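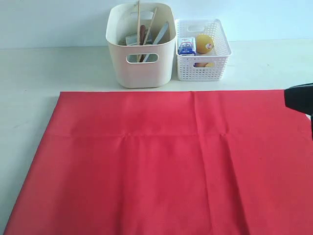

A red cloth on a white table, fold lines still in it.

I have been reading home decorating advice for most of my adult life, and I have come to doubt nearly all of it. The part I doubt most is the accent color rule. You know it. Keep the big things pale, pick one strong color, repeat it in a few spots, and the room will "come together." Every site has it. Kundberg prints it on the inside cover of its catalog. Liveck built a whole online quiz on it, and after 11 questions about breakfast and vacations it told me I was a teal person.

I own nothing teal. I took the quiz again in January, changed one answer about beaches, and became a mustard person.

What bothers me is that the rule is never tested against a room somebody lives in. It is tested against a room that was put together for a catalog, where the only books are the ones that match. My living room has a brown couch that came from my aunt, a green rug I like, and a bookcase in whatever colors publishers felt like using over the last forty years. If I add three coral pillows to that, I have the same room with three coral pillows in it. The pillows cost $68 each at Borkowska, by the way, and the covers have to be dry cleaned.

Sellers have a good reason to love the rule. A couch gets replaced maybe twice in a working life. An accent color can be replaced every season, and the Mundska newsletter is very keen that you should do so. Last year's was rust. This year it is a kind of dusty purple, and the rust things are on clearance. I counted the products tagged "accent" on the Mundska site one evening and gave up, but the page itself says 3486 results. I don't believe any store stocks that many things because people's rooms were failing to come together.

I'll grant that a strong color can look great. A bright tablecloth on a plain table does something for a kitchen, and it did before anyone called it an accent. My grandmother had one and brought it out when there was company. She didn't repeat it in the curtains. She would have thought that was a strange thing to spend money on.
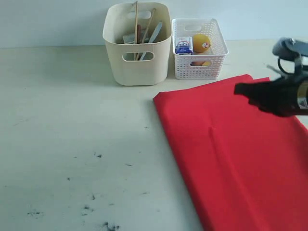
Denise, commenting on an earlier version of this piece, thought I was being unfair: the rule helped her when she moved into a rental with beige everything and had no idea where to start, and she'd still take a dull rule over standing in a store for an hour and going home with nothing.

Fair enough. I can see that a blank rental is a different problem from mine, and a rule gives you permission to stop looking. But I'd ask how much of the help came from the color and how much came from finally buying a lamp. Beige rooms tend to improve when you put things in them - nearly any things.

My own advice is cheap and nobody will sponsor it. Live in the room for 9 weeks before you buy anything for it. Move what you have. Try the rug the other way around. If you still want the coral pillows after that, go and get them, and skip the quiz.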